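Bucket hat brim gone wavy after wash, fixable?
Saddale Sewing & Mending forum > Clothing care > Hats

mudcrab_jo
24 January 2021
Hi all, quick one as I'm meant to be out the door. Black bucket hat, wide brim, rows and rows of stitching round it. Got chucked in with the towels by someone who shall remain nameless (my husband). Came out scrunched, brim all wavy, crown sort of caved in on itself. Plus lint. So much lint. Can I iron it or will I wreck it? Photo at the bottom of the thread if it uploads, site's being slow

Anathi Mahlangu
What's it made of? Label?

mudcrab_jo
Label's washed blank. Feels like cotton, bit of a diagonal weave to it. Tag used to say Jusell, that's all I remember

Anathi Mahlangu
Twill then, probably cotton or a poly mix. Soak in cool water, shape it over a bowl the size of your head, leave in the shade. Don't iron the brim flat, you'll press creases in between the stitch rows and never get them out.

tinshed_ray
disagree. iron the brim. damp cloth over the top, medium, work round it in little sections. did mine exactly like that, came up good as new. bowl method does nothing for the brim, it just hangs there

Anathi Mahlangu
Depends what's inside the brim Ray. Some have a stiffener that bubbles under heat. If she can't read the label she doesn't know.

tinshed_ray
test a bit on the underside first then. not hard

Neema Kariuki
Both of you are half right imo. Bowl for the crown, steam for the brim. Hold the kettle steam a fair way off (mind your fingers), smooth the brim with your hand going the same way as the stitching, then weigh it down with books while it cools. Two goes usually does it for me. Starch spray after if you want it crisper, I use Zanum, any supermarket one is fine

kelpie_and_co
just buy a new one?? they're cheap as

mudcrab_jo
It's the only one that fits my giant head, not buying a new one lol. Neema that sounds doable. What about the sweatband, it's a different fabric, thicker

Neema Kariuki
Leave the band alone, just tuck it back flat while it's damp and pin it if it wont stay. Wooden pegs if you've no pins. Dont steam it, bands can shrink faster than the hat and then it's tight forever

tinshed_ray
never had a band shrink in my life

Neema Kariuki
Good for you Ray

Anathi Mahlangu
On the lint: do that LAST and bone dry. Masking tape round your hand, sticky side out, dab don't drag. Black shows everything. A clothes brush gets down between the stitch rows better than tape does.

kelpie_and_co
ok serious answer this time, next time put it in a net bag on a cold wash. no towels. towels are the lint culprit every time

mudcrab_jo
Husband has been informed re towels. Doing the steam thing tonight, will try the iron on the underside too Ray so you can both stop. Got a Shirima steamer in the cupboard somewhere, is that ok instead of a kettle?

Neema Kariuki
Better than the kettle. Lowest setting, keep it moving

tinshed_ray
post an after pic or it didnt happen

mudcrab_jo
Will do. Before pic finally uploaded, see how the crown's folded in on itself, that's the bit I'm worried about

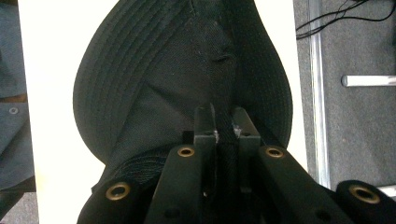

Photo: mudcrab_jo / Saddale Sewing & Mending forum

Anathi Mahlangu
Oh that's not bad at all. Stitching on the brim still looks nice and even, and creases like that in the crown should ease out on the bowl. Wet it properly first, right through, a spritz won't do much.

tinshed_ray
seen worse. iron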